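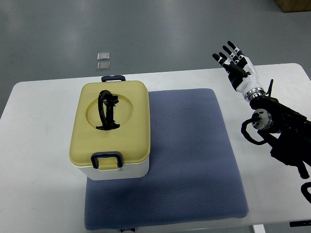

Premo Adds Latching Storage Box to Milora Home Range

WUNDEN, 18 April 2024 – Premo today announced a new rectangular storage box for its Milora line of household goods. The box has a pale yellow lid with rounded corners, a white body, and navy-blue handles at each end.

A round recess in the middle of the lid gives small items a place to sit while the box is closed. Premo added it after a home trial in November, in which 277 households used an early version for 6 weeks. Many asked for a spot on top to put parts and odds and ends while working at a table.

"People were already using the lid as a tray, and things kept sliding off," the company said in a statement. "The recess was the simplest fix we could make."

The box is meant for craft supplies, small tools, spare parts and similar items. Lids will also be sold separately, and each one fits bodies from the five earlier Milora boxes of the same footprint.

The new box goes on sale next month through Setiawan, which carries the Milora range in 13 stores and online. Prices will be posted on the Setiawan website before the launch. Stores that want display samples should contact the Premo trade desk in Wunden.

About Premo
Premo makes storage and kitchen goods for the home. The Milora line is designed in Wunden.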